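Students take on the laundry in Selham, one grip at a time

A student robotics club in Selham has spent the term trying to teach machines to handle laundry, and it wants to collect 2,000 recorded grasps and folds before the spring showcase in Trirkarton. By February it had 1,000 of them. Whether that adds up to a robot that can do the wash is another question, and the club's own progress notes are careful not to answer it.

The project is called Vídalín. Members take turns with hand-held grippers, picking up and folding clothes the way they would like a robot to do it later. The recordings are then used to train a control program. It is slow work, and most of it is done by people.

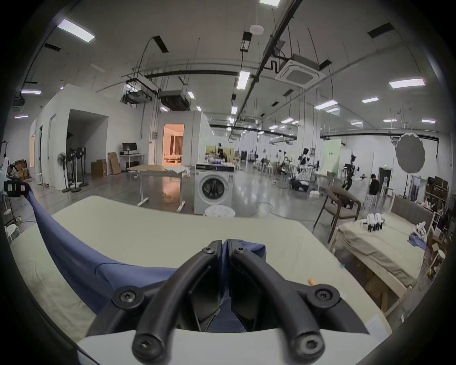

Supporters of this approach say it is cheaper than steering a full robot arm from a distance, and that students with no engineering background can learn it in an afternoon. Both claims are probably fair. What they leave out is the sorting afterward. The club threw away 111 recordings last month, mostly for slips and for cloth that bunched up out of view, and members say more will go.

Cloth is a poor choice for anyone in a hurry. A box keeps its shape when you grab it. A shirt does something different every time, and a program that has seen one shirt a hundred times may be lost with a towel. The club's plan calls for 2 types of garment at the showcase, both of them known in advance, which seems a modest target for this much effort.

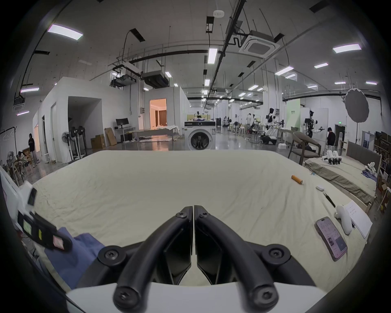 Money is the other sore point. The club is paying for its season with a small grant from Zardale, a local supply firm that wants its name on the showcase banner, and the application promised "home-ready skills" by the end of the school year. That phrase has aged badly. The practice space does have a bed with a wrinkled cream sheet and a front-loading washing machine standing beyond it, but a few pieces of furniture on an open floor are a long way from a home with pets, stairs and a hamper nobody has emptied.

The showcase rules don't help much either. Teams are scored on a finished fold, with no points lost for time and none for a restart. A team could take most of a lunch hour over one sleeve and still place well.

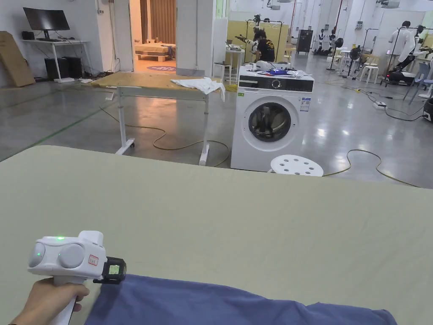

Club members say they would welcome a harder test, and a few have asked for unfamiliar garments to be added next year. The organizers in Trirkarton have not said yes. For now the students meet after 4 p.m. and keep recording, and the trained program will get its first public run at the showcase — with the garments laid out for it by hand.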